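Chapter 4

Reading a Demonstration: What a Visitor Can Learn from a Robot at Work

Before you begin

In the first three chapters we studied the robot as a set of parts: the arm, the joints, the gripper, the controller. Now we go out of the classroom. Many students will meet their first working robot on an open day, standing behind a line together with other guests, with a short time to look and no permission to touch. This chapter teaches how to use that short time well.

After you finish the chapter you should be able to prepare a visit, to take notes which another person can understand, and to separate what you saw from what you were told. You should also be able to write a visit report of one page. The terms "degree of freedom," "parallel gripper" and "workspace" are used here without new explanation. If they are not clear to you, please go back to Section 2.3.

4.1 The open day at Kanness

The example that we follow through the whole chapter is the open day of the Kanness training center in Truro, held on Tuesday, October 29, 2024. Kanness teaches technicians for small factories, and once a year it opens its workshops to schools and to the families of its own students. The printed program listed 22 stations. Our group had one afternoon, so it was necessary to choose, and we chose to stay a long time at one place and to walk quickly through the rest.

The station we chose was called "Two Arms, Small Objects." It stood at the end of the second hall, after the welding booths and before the cafeteria, and for this reason many guests passed it with a sandwich in the hand. The objects on the table were foam cubes. At first some students were disappointed by this. They expected metal parts, or boxes, or something heavy. After ten minutes the same students did not want to leave.

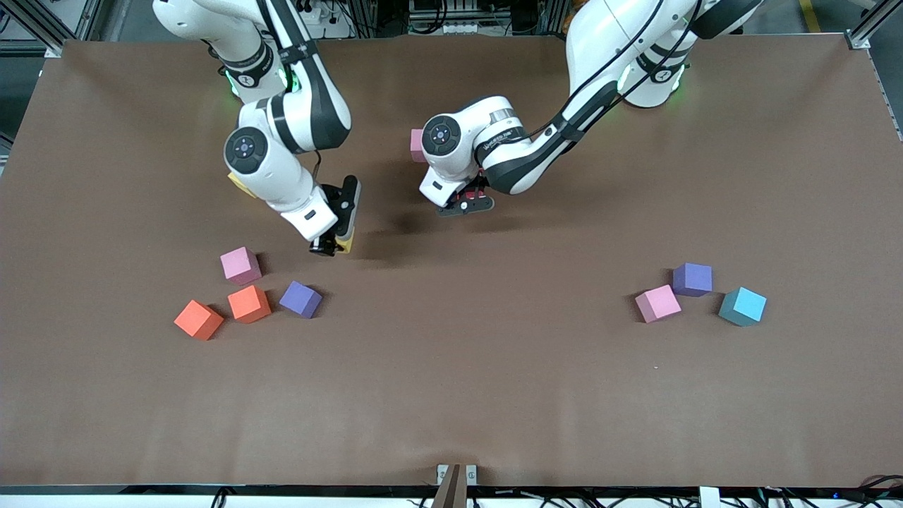
Figure 4.1 Two-arm station with foam cubes, Kanness open day.

A beginner usually watches the arm, because the arm is large and it moves. A better habit is to watch the objects first. Ask where they lie, how far they are from each other, and which of them the arms could reach easily. In Figure 4.1 the cubes form two groups with a wide free area between them. From a layout like this you can already write one useful question in your notebook: does each arm serve its own side, or can one arm work in both groups? You cannot answer it by looking at one moment. You must wait and see, or you must ask the person at the station.

Notice also that the naming of sides can confuse the reader of your report. The robot's right arm is on the left of Figure 4.1, in the same way as the right hand of a person who stands across the table from you. Decide before the visit which naming you will use, write it on the first page of your notes, and do not change it. In our class we always name the arms from the side of the robot.

4.2 Preparing the visit

Good preparation is not long, but it should be done on paper. We asked each student to bring a sheet with the following points:

The name of the station and the time of arrival.
A simple sketch of the table, seen from where you stand.
One question about the objects.
One question about the gripper.
One question about what happens when something goes wrong.
Free space for words you did not understand.

The last point is important for all students, and more so for those who study in a second language. At Kanness the guide used the word "compliance" several times, and half of our group wrote it down with a question mark. It was explained the next morning in class (see Section 5.1). A question mark in the notes is worth more than a wrong definition.

Some guests prefer to film everything with a telephone. We do not forbid it, but we have seen what follows. One student came home from an earlier visit, in August, with 97 short films and no written line, and he could not say anymore which film belonged to which station. Two sentences written on the spot would have saved his report.

4.3 The moment of the grip

The most interesting part of a pick-and-place task is very short. The gripper arrives, the fingers close, and the object begins to belong to the arm and no longer to the table. From behind the visitor line this moment is hard to see — the wrist often hides it. If the station offers a close view, spend a good part of your time there.
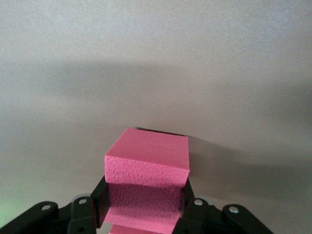 Soft objects are a fair test for a student's understanding of gripping force. A steel block does not show you much when the fingers press on it, and a raw egg shows you too much, too late. Foam is between these two, and it forgives small mistakes. When you study a grip, look first at how the fingers meet the object. The pink block in the close view has one black finger against each flank, and the linkages spread out from the fingers to both sides in almost the same form. The two sides press against each other through the foam, and friction helps to hold it. Look also at the surface: the front face of the block has a fine, pebbled texture. Write such a detail down even when you do not know yet if it matters. In Exercise 4.6 you will estimate the friction between a rubber pad and three different foams, and you will want to remember what kind of surface you met on the visit.

4.4 What you saw and what you were told

Divide your page into two columns. In the left column write only what you could observe yourself. In the right column write what came from the guide, from a poster or from another guest. The guide at our station told us that the training room had recorded 2,388 grips since the summer. This belongs in the right column. It may be perfectly correct, but you did not observe it, and your report must say so.

The same rule is valid for your own expectations. If you believe that an arm will next move toward a certain cube, write "I expect" and then wait. The comparison between the expected movement and the real one will be the material of Section 4.5, where we begin with the notes of our own group, including the mistakes.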